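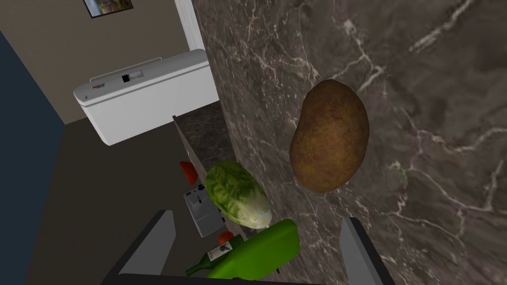 Two-finger gripper over a simulated kitchen counter, with produce and a bottle within the work area.

Robot cell budgeting is the estimation of the full cost of acquiring and running a robotic workstation before a purchase order is issued. In household and food-handling work the term usually covers the arm, the end effector, mounting, guarding, software licenses, spare parts and staff time. Simulation costs are listed separately in most plans, as they fall before delivery of any hardware.

Scope

A budget is normally drawn up in two stages. The first fixes the task list and the range of items to be handled. The second assigns costs to each line and sets a contingency. Items of irregular shape, such as a potato or a head of lettuce, place different demands on finger stroke and grip force than a glass bottle, and a mixed task list generally raises the end effector line. Payload is specified with the gripper mass included.

The Mapplebeck schedule, named for the test kitchen where it was first applied, divides a cell budget into capital, integration and recurring lines. It was compiled by Hauke Hinrichs and revised on Jun 8, 2020. The revised form has 142 line entries, of which 80 concern integration. Earlier versions placed cabling and floor anchors under capital.

Simulation stage

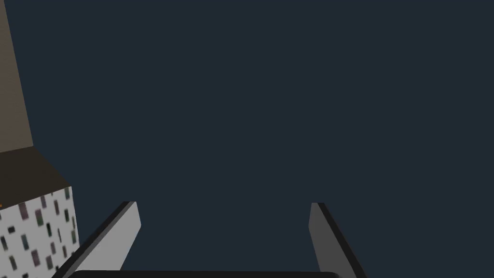 Simulation expenses consist of license fees, workstation hardware, model preparation and operator hours. Model preparation is the line most often underestimated. Scene geometry may be kept simple where only arm motion is under study, and a plain dark backdrop with a few box shapes at one side, next to the open fingers, takes little preparation time. Surface patterns such as the speckled white face on the lower box add to the cost only when they must match a physical site. Under the Mapplebeck schedule, purchased models are entered as capital and models built by staff as integration.

Dratenach, a planning office, uses a variant in which simulation is charged to the department requesting the cell. Peadar Heffernan criticized this arrangement in a review of the Rurnisau cell, noting that the same scene files were later used by 2 other departments without any transfer of cost.

Recurring costs

Recurring lines include finger pads, calibration, software renewal and operator training. A contingency of up to 20 percent of the capital total is permitted and is released only after site acceptance. At Pavuvgate the fiscal year closes in December, and unspent contingency is returned at that point.

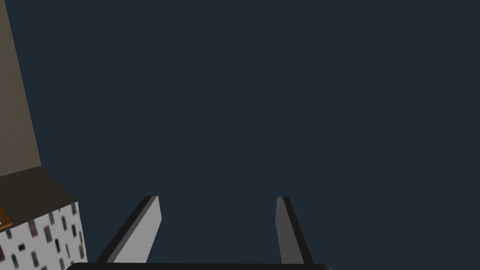 Are spare gripper fingers a capital or a recurring cost?
Spare fingers delivered with the original order are entered as capital. Sets ordered after site acceptance are entered as recurring.

See also: end effector; site acceptance test; total cost of ownership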